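Remote Operators for Two-Arm Robot Teaching, Brarnberg

Rarkoment is hiring part-time operators to teach two-arm robots by remote control. Shifts are open starting in October. You do not need a technical degree or any past work with robots. You do need steady hands, patience, and the ability to do the same small job many times without getting sloppy.

About the work

Operators sit at a control station and wear a pair of tracked gloves. When you move your hands, the robot's hands move with you. Each attempt at a task is recorded from start to finish, and the recordings are used to train the software that will later run the arms without a person at the controls. The project is called Keltis. Its current block covers thin, flexible items: cords, earphones, ribbon, string and small plug ends. 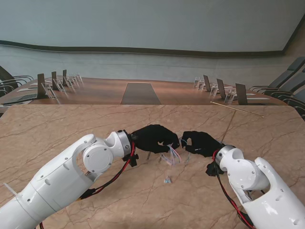
Keltis work table: both hands holding thin strands over the tabletop.

Cable tasks are slow at first. A strand slides, a loop opens, and you have to stop and get a better grip before going on. New operators usually want to speed up too early. We would much prefer a slow, clean recording to a quick one with a lot of fumbling in it. If you drop something, you keep recording, pick it up if it is within reach, and mark the attempt in the log.

What you will do

Put on and calibrate the gloves at the start of each session.
Run assigned tasks by remote control, following a one-page task sheet.
Reset the table between attempts so that items start in the position the sheet asks for.
Label each recording as complete, partial or failed, and add a short note.
Report loose connectors, worn glove fabric or odd arm movement to the shift lead.
Review your own recordings once a week with a trainer.

The block has 360 recordings per operator, divided among several tasks. You will have both overview and close-up views on your station monitors. The close-up view takes some getting used to. Left and right can be confusing when the hands are near each other, and part of the item is often hidden behind a finger.
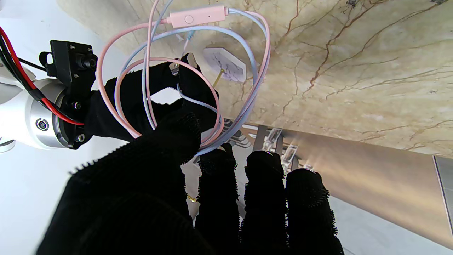

For that reason the first two shifts are practice only. You will work with thick rope, then cord, then earphone cable, and your recordings from those shifts do not count toward your total. Practice time is paid at the full rate.

What we ask for

Age 18 or over, with the right to work in the United States.
Normal or corrected vision and good color perception.
Comfortable use of both hands. Left-handed applicants are welcome.
Able to stay seated for 80 minutes at a stretch, with a break after each stretch.
Able to read and follow written instructions in English.
Available for at least three shifts a week for the full block.

Experience with sewing, jewelry repair, model building, electronics assembly or video games is useful but not required. Please mention it if you have it.

Pay and schedule

Pay is $700 per week for four shifts, adjusted if you work more or fewer. Morning shifts start at 8:30 a.m. and afternoon shifts at 1:15 p.m. We try to keep people on the same half of the day. Parking at the Brarnberg site is free, and the Akolgo bus line stops across the street. There is a kitchen with a refrigerator and microwave.

All work is on site. The control stations cannot be used from home.

Recording and privacy

The system stores glove motion, arm motion and video of the work area. It does not record operators' faces or voices. You will be asked to sign a release for the motion data before your first session. You may read the release before you apply; ask for a copy by email.

How to apply

Send a short message to the Rarkoment hiring desk with "Keltis operator" in the subject line. Include your available shifts, the earliest date you could start, and a few lines about any handwork you do or have done. A resume is optional.

Applicants we would like to meet will be invited to a paid tryout at the Brarnberg site. It includes a short threading exercise by hand and a first session with the gloves. We reply to every applicant, including those we do not invite.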